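Kit testers wanted — Skutico tabletop arm kit, second round

Posted 8 November 2022

Quick one as we need to get going. Skutico is looking for people to try out our tabletop arm kit before it goes on general offer. Paid. Part time. No robotics degree needed, we have plenty of those in the building already and they all skip the manual.

What we want is people who will read the manual, follow it, get stuck, and write down where they got stuck.

What the kit is

A gripper arm with a wrist camera, plus the software to drive it and to record what you do with it. You steer the arm by hand, it does a small job on the table, the wrist camera records the lot. Later the recordings are used to teach the arm to do the job alone. The kit is meant for college workshops, small firms and hobby people with a spare table. First round went to engineers only and they told us it was fine. Then Pushpa Singhal gave it to the front office and we got four pages of notes in one afternoon. So, second round.

What you would be doing

Sessions are at our Westerberg workshop, ground floor. Up to 6 hours a day, breaks included, and you pick your days. A normal session goes like this:

Start the kit from cold using the printed guide only.
Run the gripper check (open, close, open).
Do the job cards for that day. Pick up, put down, move left of the line, turn over, that sort of thing. Thirty seconds to a few minutes each.
Mark each try as good, bad or not sure.
Fill in the review sheet. Proper sentences please, "ok" is no use to us.

Some cards are fiddly. Flat things are the worst, there is very little for the fingers to get hold of and you will drop a fair few. Dropping things is fine. Please don't delete the bad tries, we want those as well.

You'll also be asked to compare our guide with the one from Pranness, who make the mount. Theirs is shorter. Opinions differ on whether it's better, Gualtiero Monti wrote ours so best not to ask him.

Who we're after

Anyone 18 or over who can sit at a table for a couple of hours and write clear notes in English. We'd like a mix:

— people who have never touched a robot
— people who fix things for a living (bikes, boilers, sewing machines, whatever)
— teachers or technicians who might use a kit like this with a class
— left handed people, we had none last time and the hand controller was moaned about afterwards

Good eyesight or glasses that work. The screen text is small at the moment, this is on the list. If you use a wheelchair tell us beforehand and we'll set the table height. There's step-free access from the car park side.

Not suitable if you work for another maker of arms or grippers, or did so in the last year. Sorry. If you're not sure ask.

Pay and dates

27 places in all. Pay is by the session and goes out at the end of the month you did it in. Travel inside the Westerberg area is paid back against tickets, so keep tickets. Lunch is there if you do a full day, tell us what you don't eat.

We'd like most people to do at least three sessions, the first one is mostly learning where the buttons are and the notes get much more useful afterwards. One session is still welcome if that's all you can manage.

Testing starts as soon as we have the first group signed up. There will be a shorter follow-up in June with the changed guide, and people from this round get asked first.

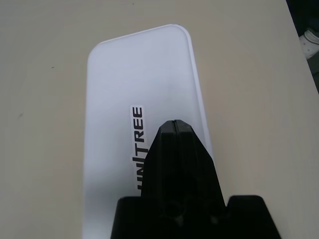 Wrist camera view, gripper closed over the white board marked UNITREE.

What happens to your notes and recordings

Recordings from the wrist camera and the log from the hand controller are kept and used to train and test the software. Hands, sleeves and shoes do turn up in them now and then. We don't record sound. Your review sheet gets a number in place of your name, and Bendik Kvam keeps the list of which is which under lock. You can pull out at any time and still get paid for the sessions you did. Full form is sent before your first visit, please read it at home and not in the corridor.

If we quote your notes in the public review of the kit we'll ask you first. A no is a no.

Small print-ish

Long hair tied back. No loose scarves or dangly bracelets near the arm. Stop button is on the right of the table, you get shown it before anything else and you're expected to use it. Nothing heavy is lifted. Drinks stay on the shelf by the door, ever since the Milar controller had its coffee.

The building is the old dairy office from 1990, signs still say Dairy, go in anyway and up to the desk.

How to apply

Send a short message through the form on this page. We need:

Your name and a phone number
Which days you could do, mornings or afternoons
Left or right handed
What you do or used to do for work, one line is plenty
The last instructions you followed that annoyed you, and why (flat pack, tax form, oven, anything). 30 words or so. This is the bit we read first

No CV. No cover letter. Mitali Sarkar reads all the messages and will ring you back, usually in the evening. If you've heard nothing after two weeks send it again, the form has been droping the odd one.

Questions about the kit itself to Sixten Lie, questions about pay or access to Mitali. Both can be reached through the same form, just put the name in the top line.

Places go in the order we get them, apart from the left handers, we're holding a few back for you.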